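**Paid participants wanted: hand-held gripper comparison, Zastport**

Posted 4/29/23. Open till we fill it.

We need 38 people to come in and try out two sets of jaws on a pair of hand-held grippers. One in each hand, cables out the back, you at a table. No robotics background needed. If you've done this kind of work before thats fine too, just say so on the form.

The short version:

- One visit, 60 minutes, some of that is paperwork
- $30 gift card, handed over at the end even if you stop early
- Jaduren building, ground floor, room 1857 (yes, the ground floor rooms start with 18, don't go upstairs)
- Adults 18 and up, both hands free of injury, OK standing at a low-ish table

**What you'd be doing**

Small tabletop jobs with the grippers, over and over. Pick up a little figure, bring it to a white stand with a post and a bowl, place it where the card says. Then again with the other hand. Then we swap the jaws and you do the same set. Set A is the Nwachukwu jaws, set B is the Gukavberg ones. Half of you start on A, half on B.

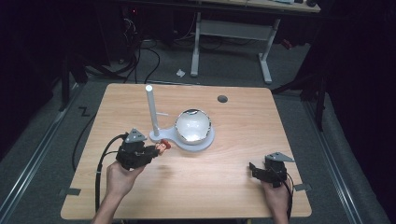

Between sets you get a short break and a one-page questionnaire. Grip feel, wrist strain, how often you felt like you were guessing where the jaws were. Please be blunt. We've had pilot people be polite on the form and then complain in the hallway, and the hallway isn't data.

Speed isn't scored by itself. We log time, drops, and re-grips. Drops are fine, drop as many as you drop. Don't practice at home with tongs or whatever, we'd like you fresh.

**Who we're after**

- Right handed and left handed, but we're short on lefties. Lefties please apply!!
- Mix of hand sizes. Measured when you get here, glove size on the form is enough for now
- Mix of ages. The pilot was nearly all grad students and it shows
- Glasses or contacts OK

**Who we can't take this round**

- Wrist, hand or shoulder surgery in the past year
- Anyone who took part in the December pilot (sorry, you've seen both jaw sets already)
- People who work on either jaw design, or share an office with somebody who does

**What gets recorded**

Video of the tabletop and your hands, plus gripper position and jaw opening. Audio is off. Recordings are filed under a participant number, and the consent sheet spells out who can open them and how long we keep them. You can ask for yours to be deleted any time before the results go out.

Wear short sleeves or something you can push up past the elbow. Loose cuffs catch on the triggers. Rings off please, watches too. There's cable on the floor in there so closed shoes, flat ones.

**Slots**

Mornings and late afternoons mostly. A few evening slots if enough people ask. Pick three times on the form and we'll give you one of them. If you have to cancel, cancel, just tell us the day before so we can fill the slot. No-shows don't get rebooked.
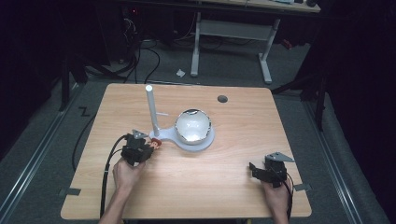
**Will I be controlling a robot arm while I do this?**

There's no arm running in this study. You move the grippers directly with your own hands, and the arm tests are a separate round that we haven't scheduled. Tick the box at the bottom of the form if you want to hear about that one.

**How to sign up**

Paper forms are at the Jaduren front desk, in the blue tray. Fill in the top half, leave the bottom half for us, drop it back in the tray. Put a phone number you acutally answer. We call to confirm, usually within two working days, and the call takes five minutes. We'll ask about injuries again, same questions as the form.

Parking is free behind the building, after that use the side door and ring. The front door locks early.

Bring a photo ID for the gift card sign-off. Water is OK in the room if it has a lid, food stays outside.

Both jaw sets go back to their makers once we hit 38, so don't sit on the form too long.

— Gripper study desk, Jaduren, Zastport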